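Small Parts Storage and Bench Layout
Course handout, Unit 4: Drawer Organizers

By Percy Ccori
July 7, 2021

Print this page | E-mail this page

4.1 Scope

Unit 3 covered shelf bins and open trays. Unit 4 deals with multi-drawer organizers of the portable type, used on a bench for fasteners, terminals, small springs and similar stock. Read it before the second Gindport session. Section 4.5 is assessed.

4.2 Preparing the surface

The work surface must be flat, pale and free of debris before any drawer is opened. A pale surface gives contrast against dark hardware and makes a dropped washer easy to find. Gloss finishes are acceptable if the overhead light does not produce glare at seated eye height.

Clear everything that does not belong to the sorting task. Wipe the surface, then inspect it at a low angle. Specks that look like dirt are often cut wire ends or thread shavings and should be picked up before sorting starts.
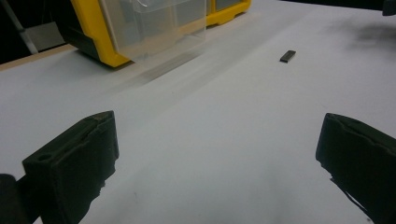 Leave a working zone at least 35 cm deep between the front edge of the board and the organizer. Students at Clondthorpe tend to set the organizer too close, which leaves no room to put a drawer down once it is out. A removed drawer needs its own footprint plus hand clearance on both sides.

4.3 Drawer identification

Drawers are identified by row and column, counted from the top left as seen by the user. In a three-by-three organizer, R1C1 is top left and R3C3 is bottom right. Record the code on the stock sheet before removing the drawer. Transparent drawers allow a first check of contents without opening, but fill level should not be judged through the front face alone. Low stock lies flat on the bottom and is easily missed.

Assign the heaviest stock to the bottom row. An organizer with a top handle is carried by that handle, and a low center of mass reduces swing.

4.4 Removal and return

Pull the drawer straight out by its tab. Do not lift until the rear edge has cleared the opening. Set the drawer down in front of its own slot, parallel to the organizer face.

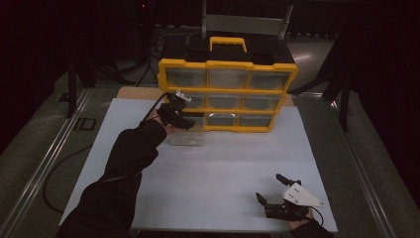
One drawer out at a time is the rule for this course. Two open drawers of similar screws account for most of the mixed stock returned to the Flutham store. To return a drawer, align the rear edge with the slot, keep the base level and push until the front is flush. A drawer standing proud will slide out when the organizer is carried.

4.5 Exercise

Each pair receives 900 mixed fasteners and one empty organizer. Sort by thread, then by length. Complete the stock sheet and exchange it with another pair for checking. Results from the May group are posted outside Régis Perrin's office.

Questions on the stock sheet go to Myung-ja Sun.

Print this page | E-mail this page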